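## 4. Setting up a kitting task

Read Section 3 first if the arms aren't calibrated yet. Everything below assumes both arms home cleanly and the Dundimine controller shows no open faults.

Kitting is the job of picking parts out of several bins and putting one set of them together in one place, so the next person down the line can start building. It sounds like the easiest job in the shop. A new hire learns it in a morning. For a two-arm cell it is still one of the most interesting tasks you can set up, and I think it's the best place to find out what your machine can really do - the parts are small, they come in every shape, and half of them have wires hanging off.

So can a machine do this chore yet? Partly, yes! Hard parts with clear edges go well. Parts with leads go well some of the time. Long loose cables are where you'll spend your evenings. This section gets you to a working baseline for all three kinds, and Section 5 deals with tuning.

### 4.1 What you need

- A two-arm Kimilton cell, arms mounted on opposite sides of the table
- Four parts bins, shallow enough that the fingers can reach the floor of the bin at an angle
- One target tray
- Plain paper cut to fit the bottom of the target tray, if the tray is shiny metal
- The task file template (`kit_base`), on the controller under Templates
- Parts for at least one full kit, plus a few spares of each

The Woltden bench layout in the appendix works fine for this, but so does any flat, stable table. If your table is made in two sections, check that the tops are level with each other where they meet. A small step you can hardly feel with a fingertip is enough to rock a tray every time a finger touches the rim.

### 4.2 Placing the bins and the tray

1. Put the target tray in the middle, toward the near edge of the table. Both arms must be able to reach every corner of it.
2. Place two bins on the left and two on the right. The left arm will own the left bins and the right arm will own the right bins.
3. Jog each arm to the four inside corners of each of its bins. If a joint warning comes up at any corner, move the bin, not the arm.
4. Line the target tray with paper if it is polished metal.
5. Mark the outlines of the bins and the tray on the table with tape.
6. Open **Layout > Capture** and save.

**Note:** The paper liner makes a huge difference. Polished steel throws light back up at the wrist cameras, and the part finder starts seeing things in the glare. We tried dimming the lamps, moving the lamps and changing the exposure before someone just cut a sheet of paper to size. Replace it when it gets creased.

**Note:** Use bins in one solid color. Yellow has worked well for us with most electrical parts. If you stock yellow wire, pick something else.

**Caution:** Do not let the two arms share a bin in this version of the task file. The collision check covers the target tray only. Shared bins are supported in the handover template, which is a different animal.

### 4.3 Sorting parts by difficulty

Before you load anything, decide which group each part belongs to. The task file asks for this as `part_class`, and it sets the grip force, the approach angle and the number of retries.

**Class A: rigid, no leads.** Bare circuit boards, brackets, housings. The gripper picks these by an outside edge, or through a hole if there is one. Ring-shaped boards are lovely to work with for this reason, as one finger can go down the middle.

**Class B: rigid body with leads.** Solenoids, small motors, switches with pigtails. The body is easy to hold. The leads are what cause trouble, and they get caught on each other in the bin.

**Class C: flexible.** Braided cables, wire pairs, harnesses with crimped ends. There is no body to speak of. The arm has to pick a spot along the length, lift, and hope the rest follows.

Put only one class in a bin when you can. If you have to mix, never mix C with anything.

### 4.4 Loading the bins

1. Lay Class A parts flat. A little overlap is fine and the part finder handles it, but don't stack them more than two deep.
2. Drop Class B parts in loosely, then separate them by hand for your first runs. Leave a finger's width between bodies.
3. Lay Class C parts in open curves with the ends apart. Keep connectors off the rim of the bin.
4. Check that nothing hangs over the side.

**Caution:** Circuit boards with parts on both sides should not be pushed across the bin floor. Set `slide_ok` to `false` for any board you intend to use afterward.

You'll be tempted to cheat here and lay everything out in perfect rows. Go ahead for the first 14 runs. After that, load the bins the way a busy person would. The whole point is to learn whether the cell can take over the chore, and a chore that needs somebody to comb the wires first has only been moved to a different bench.

### 4.5 First run

1. Keep one hand near the stop button and stay outside the taped reach line.
2. Load `kit_base` and save it under a new name.
3. Set speed to 32 percent.
4. Set `kit_size` to one part per bin.
5. Start with the Class A bin only. Turn the other three off under **Bins > Active**.
6. Press **Run once**.
7. Watch the fingers, not the screen.
8. When the part is in the tray and the arm is home, turn on the next bin and repeat.

Leave Class C for last. When all four bins have worked on their own, turn them all on and run the full kit.

**If the arm misses a part completely:** recapture the layout. A bin has usually been bumped.

**If the arm grips the part and drops it:** raise the grip force one step for Class A, or move the grip point closer to the body for Class B.

**If the arm lifts two parts when you wanted one:** see 4.6.

**If both arms stop over the tray:** one is waiting for the other. Check that `tray_turns` is set to `alternate`.

### 4.6 Tangled leads

This deserves its own heading. Once solenoids have been in a bin together for a while, their leads curl around each other and you no longer have six parts, you have one part with six bodies. People deal with it without thinking - a little shake, a twist of the wrist, done. Watching an arm work out the same thing is a real thrill the first time it goes right, and I've seen grown engineers clap.

The `shake_release` option lifts the part a short way, checks the weight, and gives it a gentle shake if it is heavier than expected. Turn it on for Class B only.

1. Weigh one part by itself with **Tools > Tare and weigh**.
2. Enter the weight in the part record.
3. Set `shake_release` to `on` and `shake_count` to three.
4. Run the Class B bin alone until you have a feel for how often it saves the pick.

**Caution:** Never use `shake_release` on crimped harnesses. The little connectors swing out and hit the fingers, and a bent crimp is hard to spot.

### 4.7 The finished layout

Load all four bins, leave the target tray clear, and bring both arms to the ready position before you save the layout for good.

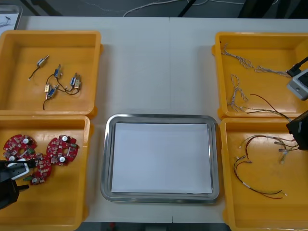

Parvaneh Rostami wrote back after reading a draft of this section that she would be slower to say "partly, yes." In her view the cell isn't doing the chore until it can go a whole shift without a person reaching in, and her own setup at Dantas still calls for help on harnesses far too often. She also asked for the retry limit to be easier to find, so it now has its own step in 4.8.

I take the point about shifts. For Class C I'd call the cell a keen beginner, and you should plan your staffing on that basis. For Class A I'd let it run through lunch and be happy.

### 4.8 Setting limits before longer runs

1. Open **Task > Limits**.
2. Set the retry limit. Start with two for Class A, four for Class B and three for Class C.
3. Set **On limit** to `skip and flag`. The arm will leave that part, carry on with the rest of the kit, and mark the kit incomplete.
4. Set the run length. A block of 200 kits is a good first target.
5. Turn on logging. Each failed pick is saved with a short clip from the wrist camera.

**Note:** Fault 654 during a long run means the log drive is full. The cell finishes the current kit and stops. Clear old clips under **Storage** and resume.

### 4.9 Reading the results

The summary page splits picks by class. Look at the classes separately, as a strong Class A number will hide a weak Class C number in the total.

- **First-try picks** tell you how well the layout and lighting suit the parts.
- **Saved picks** are the ones that worked on a retry. A high count here costs time but no labor.
- **Flagged kits** are the ones a person had to finish. This is the number to bring to your manager.

Watch the clips, too! They're short and you learn a lot from them. A wire that slides out the same way over and over nearly always has a better grip point an inch further along.

Write down the flagged kit count before changing any setting in Section 5, along with how the bins were loaded (combed or dumped). Change one setting at a time and rerun the same block length.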